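Build Guides > Club Handbook
6 min read

Section 4: Recording your first folding demos with the hand-held grippers

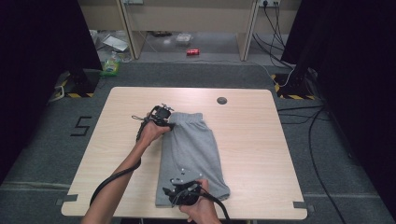

Both grippers on the shorts, one at the waistband and one at the leg openings.

Okay, you've got the software installed (if not, go back to Section 3, I'll wait) and now we get to the fun part! This section covers recording a batch of folds that the Histus trainer can learn from. I wrote it for new members of the Drudura student robotics club, so I'm assuming our table and our grippers. If you're borrowing the Sketo kit instead, the buttons are in different spots but the order of steps is the same.

Give yourself a whole evening the first time. My first batch took me three tries and a lot of snacks.

Before you start

1. Plug both grippers into the recording laptop, left one first. Histus names them in the order it finds them, and if you swap them everything gets saved mirrored.
2. Run each cable down the outer side of its arm and off the table. I used to let mine go across the middle and I snagged a sleeve on every other fold.
3. Open and close each gripper all the way, twice. The two bars on the screen should go from 0 to full. If one gets stuck partway, unplug it, count to 11 and plug it back in (I know, but it works).
4. Pick one piece of clothing and stick with it for the batch. Sweat shorts are great for beginners: the knit is soft and thick enough to grab, and you can always find the waistband.

CAUTION: Keep your fingers behind the jaws. They don't close hard, but the tips are pointy and I have pinched myself more than once.

Recording a fold

5. Lay the shorts flat with the waistband away from you and the leg openings toward you. Smooth out the big wrinkles only. Small creases are fine, and I like having a few in there.
6. Rest both grippers on the near edge of the table and press the foot switch. Wait for the beep.
7. Fold the shorts lengthwise, one leg over the other, so you end up with a long rectangle.
8. Pinch a corner of the waistband with the left gripper and clamp the leg end with the right. Pull very gently to straighten the fabric, then hold still for a full second.
9. Bring the leg end up to the waistband, let go with both grippers, and go back to the near edge. Press the foot switch again.

Note: Go slower than feels natural! Our faculty advisor's rule is "fold like you're teaching a little kid," and my recordings got so much better once I listened.

How many do you need?

The club standard is 80 good folds per person before your batch gets merged. For the August demo night at Güler Hall we want over 300 in the shared folder, so please don't stop at 80 if you're having a good time.

If you fumble, press the foot switch twice to mark the take as bad and move on. Don't delete anything by hand, or the numbering gets out of step and I'm the one who has to fix it.

If something goes wrong

Error 127 on the laptop: one gripper dropped its connection. Check the plug at the laptop end before you touch anything on the gripper itself.

The fabric keeps slipping: you're probably grabbing a single layer. Open up, go a little deeper and pinch both.

No beep: somebody turned the volume down. It was me, sorry.

When you're done, unplug the grippers, coil the cables loosely and put the shorts back in the bin unfolded, ready for the next person. Uploading your batch is in Section 5.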